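Riltuder Camera Club – minutes, 11 Aug 2020

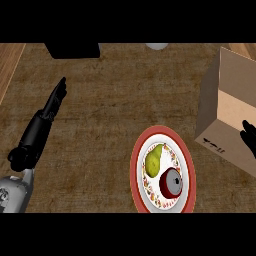

1. Lighting gear
Urmas Luik brought his Gravero portable flash and we all had a go. Lovely soft light, and over 338 pops on one charge! Agreed to buy 2 for the club kit, with a Netine softbox for each.

2. Portrait night
Moved to January so we can use the bigger hall. 11 members are keen already – great stuff. Colour gels welcome.

3. Other business
Mulder light stand still missing a knob. Urmas to order one.

Next meeting starts at 7.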